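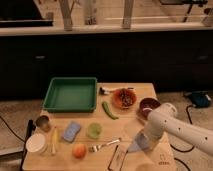

Brolix shipped for 8-bit home computers with a single screen of play, a 16-color palette and a tile map that never scrolled. Desmond Escobedo wrote the code and Dwayne Ostrowski drew the graphics, and the game went out under the Clellow label in March, three months after it was finished. The player moves loose goods between containers before a timer runs down. Every container is drawn from above as a flat block of color, in the way that a green tray or an orange bowl full of dark speckled contents stays readable on a light wooden tabletop. Ostrowski gave each type of container one color and kept it for the whole game, which freed the outlines to be very simple.

The memory budget explains most of the design. The level data takes up 3193 bytes. Each level is stored as a list of runs: a tile number followed by a repeat count. Escobedo packed both values into one byte where the run was short and used 2 bytes where it was long. Unpacking is slow, and the pause between levels is hidden behind a bonus count that runs at a fixed speed no matter how large the bonus is.

Movement is by whole tiles. The player sprite is drawn at in-between positions, but the game logic treats it as standing on the tile it is moving toward. Anyone used to later puzzle games will find this odd at first. A guard can be blocked by a tile that looks empty, and a player who turns early can pass through a corner that looks shut. The manual mentions neither case.

## The Wallisum conversion

The second version was made for the Wallisum, a machine with more memory and a slower video chip. Escobedo kept the level format and rewrote the drawing code, which updates only the tiles that have changed. Flicker is gone except on level six, where three guards share a row and the sprite limit is reached.

Sound is weaker. The original plays a two-voice tune under the action. The conversion has one voice, and the tune stops whenever an effect is played, then resumes from the start of the bar. With the effects switched off in the options menu it plays through cleanly.

Abernathy, the planned sequel, reused the same engine with a scrolling map. Its level editor was finished and six levels were built with it. The run format did not suit scrolling, as the map had to be unpacked in full before any part of it could be shown, and the work was dropped at that stage.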